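Section 5: Your first labels

You've charged the Dedura and loaded the tape, so now comes the fun part! This section takes you from a blank screen to a labeled household. Take your time with the first strip. After that it goes fast, and most people end up labeling the spice jars before dinner.

What you need

The printer, one roll of Farudico tape (a full roll makes 70 standard labels), a soft dry cloth, and the things you want to label.

Setting up the name list

1. Hold the round key for five seconds until the screen wakes up.
2. Type the starter code, 2807, and press OK. You can change it later under Settings > Lock.
3. Go to Names and choose Add New.
4. Type the name the way you want it printed. Accented letters are under the long press: hold G to get ğ, hold O to get ö. Try it, they print beautifully.
5. Pick a symbol if you'd like one. There are 39, and the owl is a favorite with kids who can't read yet.
6. Press Save. The name now shows up at the top of the list each time you turn the printer on.

Note: Names longer than one line shrink to fit. If the letters get too small to read, save just the first name, or switch to the wide layout in Section 6.

Choosing the right label

Smooth label - for plates, lunch boxes, bottles and book covers. It sticks by itself and needs nothing but a clean, dry surface.

Fabric label - for bags, jackets and hats. This one goes on with an iron, so check the care tag first. On a thick or ribbed fabric, look for a flat spot away from seams and zippers. If the care tag says no ironing, use the Uysal loop tags from the side pouch of the kit and thread one through a zipper pull or a strap.

Caution: Never iron over reflective trim, printed designs or plastic parts. Heat can ruin them, and a backpack with padded pockets is hard to press evenly anyway. A loop tag is the better pick there.

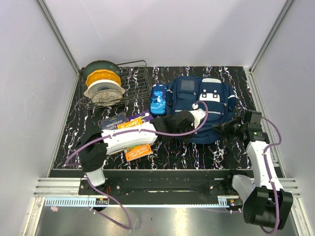
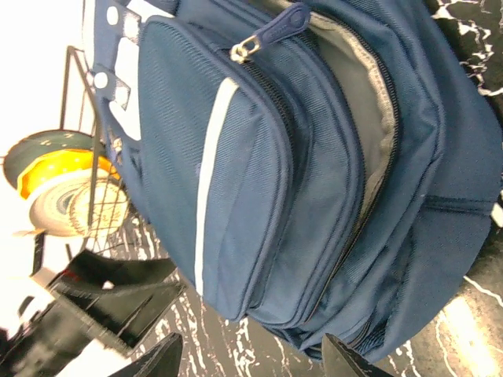

Hatice Dönmez wrote in to say that her loop tags lasted the whole school year but the smooth labels on her plates started lifting in May, and she wondered if she'd bought a bad roll. She had been sticking them on straight out of the dishwasher. Once she let the plates cool and wiped them with the cloth, the new ones stayed put!

Printing and sticking a smooth label

1. Choose a name and press Print. Wait for the green light before you pull the tape.
2. Press the cutter down in one firm push. A slow push leaves a ragged end.
3. Bend the label at one corner and peel off the backing. Keep your fingers off the glue side.
4. Lay down one short end first, then smooth along to the other end with your thumb.
5. Leave it alone overnight before washing.

Note: On plates and bowls, put the label on the underside, inside the foot ring if there is one. Food and forks stay off it that way.

Caution: Do not pull the tape while the printer is still humming. It can jam the roller, and then you're off to Section 9.

Printing a fabric label

1. Swap the roll for the fabric one (gray core). The screen should say FABRIC. If it still says SMOOTH, open the lid and push the roll down until it clicks.
2. Print and cut as before.
3. Set the iron to the heat shown on the roll, with the steam off.
4. Cover the label with the baking paper from the kit and press down without sliding the iron.
5. Let it cool completely, then rub the corners. If one lifts, cover it and press again.

Saving a set

Got a name you print over and over? Open it, press the star key, and choose Make a Set. The printer will run the same label in a row - great for a stack of notebooks. Sets are kept when you change the tape, but a full reset wipes them, so back them up first (Section 8).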